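The Flonine method, as printed on the card that came with it, had 3 rules, and I disliked all of them before I had finished reading.

The first was that everything you own must come out on to a flat surface. The second was that each thing must be picked up and asked what it was for. The third was that you must not sit down until the surface was clear. It had cost my sister a fair bit, this card, plus a pencil and a book I had no intention of opening. She had done the course herself, in a hotel in Clalemance, and come home with bare shelves and a light in her eyes I didn't care for.

"You'll feel lighter," she said on the phone.

"I'll feel like a man with no spare cables," I said.

But it was June, and the landlord wanted the back room by the end of the month, and the drawers had to be emptied whether I believed in anything or not. So I did the first rule. I tipped out the bottom drawer, then the one above it, then the box marked QUINTELA that had come through two moves without being opened. I had written Quintela on it myself. I had no idea why. It was a town we once changed trains in.

By four o'clock there was very little table left.

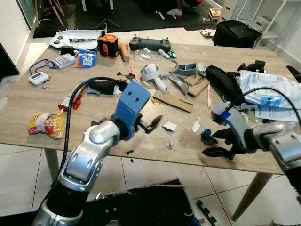
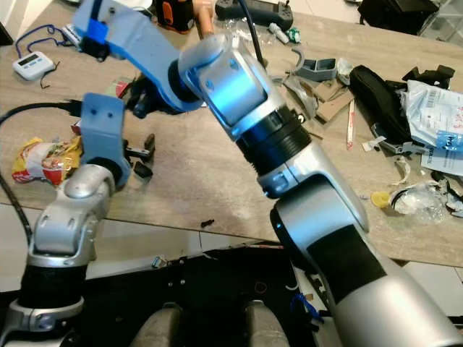 *The table, that afternoon.*

The card said to begin with whatever spoke to me. Nothing spoke to me. I began with the game controller on the grounds that it was at the back and I wanted to know if I could reach it.

What was it for? It was for games. I put it down again. According to the book, which I had now opened, this was called a closed answer and was a sign of resistance.

I tried the hand next, the pale blue-grey one. Somebody had printed it for me at a time when everyone I knew was printing things, and it had lived in the drawer ever since, palm against the wood. It wasn't a good hand. I asked it what it was for, out loud, feeling a complete fool, and then stood there holding it for longer than I would like to admit, trying to remember who had given it to me. I could remember the kitchen we were in. I could remember that it was raining, and that whoever it was had wrapped the thing in a tea towel. I could not get the face.

The book put the number of objects in the average home at 941, which I thought suspiciously exact. A few pages on it had become 1,000. My sister, when I rang to complain, said that wasn't the point.

"What is the point?"

"How many have you done?"

"One and a half."

"You're meant to do a hundred in the first hour."

"It says 100 a day."

"I did them in an hour," she said, and I could hear her voice going round her empty sitting room.

I went back in. I did the cardboard, since even I could see what to do with cardboard, and then I fished it out of the bin again because the flat piece was exactly the size for drawing on. I did the snack bag, and that stayed done. I gave the leather case a hard look. There had been something in it once, glasses or a penknife, and I had kept the case in the hope that the something would turn up and want it back. The book had a whole chapter on this. It was called Waiting Rooms, and it annoyed me by being rather good.

I had my doubts about the rest. There was a page about a couple from Gradden who had cleared their garage and found that their marriage had been behind the lawnmower all along. I read it twice looking for the joke.

At six I broke the third rule and sat down. The surface was not clear. It was, if anything, worse, as I'd gone and fetched another box to sort things into and had started on what was in that as well. The sun had got round to the front of the house and the room was going brown at the corners.

I picked up the pencil and wrote on the cardboard: *Speaker. Drone. Lanyard. Hand.* Then I crossed out the last one, and wrote it at the top of a new column, and couldn't think what to call the column.

The phone went. It would be my sister, wanting the total.

"Do you remember," I said, before she could ask, "a kitchen with a green door? It was raining. Somebody gave me a hand in a tea towel."

She didn't say anything for a bit.

"That was me, you idiot," she said.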